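Notice to Residents of Claditz House

Under the rules of the House, any table in the common hall was to be returned to its bare state before the evening bell. Tudur Eynon, Warden, had recorded 198 breaches of this rule and intended to record no more.

The hearing of 27 Mar 2019 concerned the wrappers. Glenys James conceded that the sweets had been hers. She did not concede the wrappers, which in her view passed to whoever had eaten the contents — in this instance, the entire second floor.

"The cup was provided for them," said the Warden.

"The cup is full," said Miss James.

The Warden consulted Rule 10, which made no provision for a full cup. He adjourned the hearing and went down to inspect the table himself. 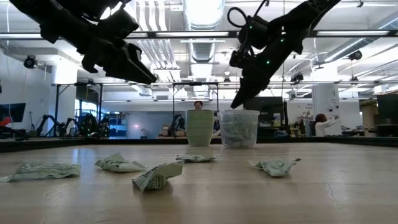 Findings of the Warden

The mug may remain. A second cup is to be issued to the hall, and Rule 10 is to be amended accordingly.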